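Doritden Bench Cell

The Doritden Bench Cell (sold until its second revision as the Doritden Refit Kit) is a robotic workstation package for taking apart and rebuilding desktop computers. It is made by Windthorpe, a small automation firm, and is offered either as a kit of parts or as a leased service with a visiting engineer. Its intended buyers are refurbishers, repair colleges and any organisation with a storeroom full of retired office towers and a guilty conscience.

History

Work on the cell began under Aksel Overgaard, who had previously designed packing lines for biscuits and is said to have expected computers to be easier, as they do not crumble. The first version could remove a memory module from a motherboard placed flat on a bench. It could not do so with the motherboard inside a case, which is where motherboards are generally kept.

The second version, developed with Annag Ogilvie, moved the work into the open case and added the fixture tray that has since become the most praised part of the product. The name Doritden was adopted at the same time. Windthorpe has never explained it, and two separate explanations offered by its sales staff contradict each other.

Design

The cell consists of an arm, a gripper, a work surface and a tray. The computer is laid on its side with the panel off, and the arm works downwards into it. A fixed camera watches the bench as a whole, while a second, smaller camera rides at the wrist and sees what the gripper is about to touch, along with a good deal of the gripper.

The tray stands beside the computer and gives each loose part a place of its own. Processors go into a square recess, memory into a long slot, and drives are stood on end. Ogilvie's reasoning was that a robot asked to find a part on a cluttered bench will do so slowly, and a person asked to do the same will swear. The tray addresses both problems.
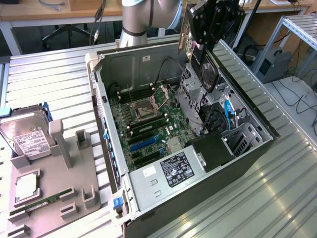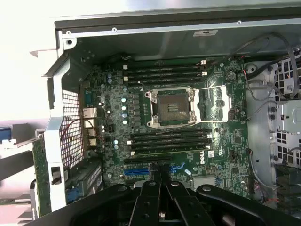 The Bench Cell at work on an open desktop computer: the fixed camera's view, with the parts tray at left (first), and the wrist camera's view of the empty processor socket and the board around it (second).

Supported tasks

Windthorpe lists 12 supported tasks in the current manual. Memory handling is the oldest and most dependable. Processor placement was added later and remains the slowest, the arm being set to approach the socket at a pace the manual calls "considered". Fan shrouds and drives are also covered. Cables are not. The manual's chapter on cables is one page long and advises the operator to move them out of the way by hand, a method it describes as well proven.

Models and terms

The cell is sold in two forms. The standard form is supplied with one tray, and the Matheson form, named after the workshop where it was first tried, adds a second tray and a longer warranty. Both need an operator nearby. Leases run for a minimum of eight months and include software updates, which arrive in October whether or not anything has changed.

Tray inserts for other layouts of computer are sold separately. Owners have noted that the inserts are also the part most easily lost - a curious quality in a product meant to stop things being lost.

Reception

The longest independent trial was carried out at the Cundidau repair college under Jean Baird, whose students put 241 computers through a standard cell. Baird's report was favourable about the tray, polite about the arm and brief about the documentation. She recommended the cell for teaching, on the grounds that students who would not listen to a lecturer on the correct way to seat a memory module would watch a robot do it in complete silence.

Lewis Drummond, reviewing the cell for a refurbishers' newsletter, was less taken with it. He found that an experienced technician was quicker at every task he tried, and objected to paying extra for the inserts. He did concede that the cell worked through the afternoon at the same speed as the morning, "which I have never managed and do not intend to".

Zubaida Dhanial, who oversaw the Matheson trial, disputed his timings, saying that he had left out the time his technician spent looking for screws. Drummond replied in the following issue that the screws had been found. Windthorpe has since added a screw dish to the standard form, at no extra charge.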